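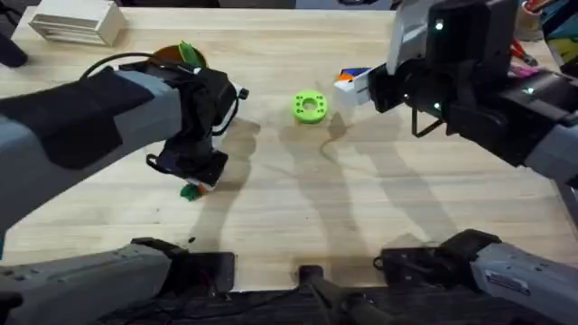 Two robot arms over a wooden tabletop, a toy carrot under the left gripper.

Grilo to buy the Kubíček chip test business and move it to Clorthorpe

CLORTHORPE, November – I've been running Grilo long enough to know that most people skip the first paragraph of one of these, so I'll put the news right up front. We've signed an agreement to buy the chip test business of Kubíček, and once the deal closes we'll bring its machines and its order book to our building in Clorthorpe. I'm thrilled. I've wanted to do this for years (my family can confirm that I've talked about very little else at dinner).

If you don't know us, Grilo makes power management chips, the small, unglamorous parts that decide how much current goes where inside a device. We design them ourselves and have them made at outside foundries. Then they've always gone off to somebody else to be tested before they come back to us for shipping. That last leg has been our sore spot. When the test houses are busy with the big names, a company our size waits in line, and so do our customers.

Kubíček has tested our parts for 11 years. They know our chips, quirks and all, and when they told me they wanted to get out of testing and put their energy into their packaging business, I think I said yes before they'd finished the sentence. The lawyers took a little longer.

So what's in the deal? We get 20 test systems, the software that runs them, and the customer contracts that go with them. All 120 people who work in the test business will be offered jobs with us, at the pay they have now and with their years of service counted. Some of them would have to move to Clorthorpe, and I know that's a big ask – we'll pay moving costs, and anyone who needs until next summer to decide can have until next summer. 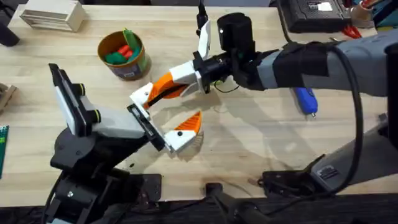
Grippers meeting just left of center on the tabletop.

Now for the money, for those of you who came for that. We're paying in cash, out of what we have in the bank plus a loan from our usual lender. We aren't issuing new shares. We expect the test business to cost us a bit in its first two quarters while we move everything, and to help our margins after that. I'd love to give you a tidier number, but I'd be guessing, and our finance team has asked me very nicely to stop guessing in public.

Customers of the Kubíček test business should see no change for now. Your contracts carry over, your prices stay put until they come up for renewal, and your parts won't be bumped to make room for ours. I want to be really clear on that one, because I've been on the other end of it!

Pekska, our newest chip family, will be the first of our own parts tested in-house. We've taken orders from 1,261 customers so far, a lot of them small shops buying a reel at a time, and I'd like those reels to get to them quicker than they do today. 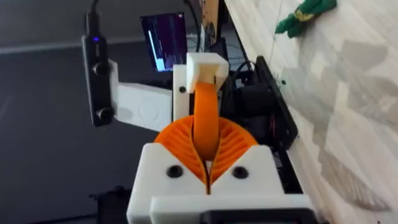 We still need the regulators to sign off, and we hope to close the deal early next year. Until then Grilo and Kubíček carry on as separate companies and will keep taking orders separately. Questions from reporters, shareholders or customers can go to the Grilo press desk, and the tricky ones will get passed along to me.

Recent news from Grilo
- Pekska parts now sold by the reel
- Third-quarter results and a note on inventory
- New loading dock opens at Clorthorpe
- Changes to our sample request form
- Summer internships: how to apply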